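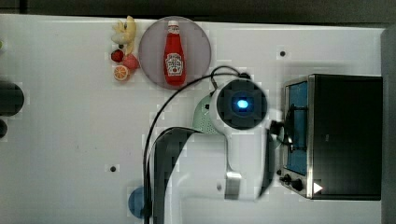

Ketchup bottle on a grey plate, with a toaster oven on the same table.

**1/** A thread on sauce viscosity, and why the label on a bottle tells you very little about how it will pour.

**2/** Ketchup is shear-thinning. Left alone it holds its shape. Once the stress on it passes a certain point it yields, and the faster it moves, the thinner it gets.

**3/** That threshold is the yield stress. Most of it comes from tomato solids, plus any gum or starch the maker adds. Sugar raises the viscosity of the liquid between the particles.

**4/** The usual kitchen test is a Bostwick trough. Fill the chamber, open the gate, read how many centimetres the sauce has travelled after 30 seconds. Lower number, thicker sauce.

**5/** I ran 9 batches of the Okach recipe last September, 3 readings each, all at 20 °C. Temperature matters more than people expect. Fridge-cold sauce reads short every time.

**6/** Erhan Başaran at the Iltdale cannery asked if milling finer would fix the watery layer on top. Partly. Finer particles hold more serum, but over-milled pulp loses its fibre and the colour goes a bit brown.

**7/** The watery layer has a name: syneresis. It's harmless. Shake the bottle with the cap on and it goes back in.

**8/** Tapping the neck works better than hitting the base. You want the sauce nearest the opening to yield first.

**9/** Batch sheets are in the Dutari folder, file 329. Batch 4 has no pH reading, so leave it out of any averages.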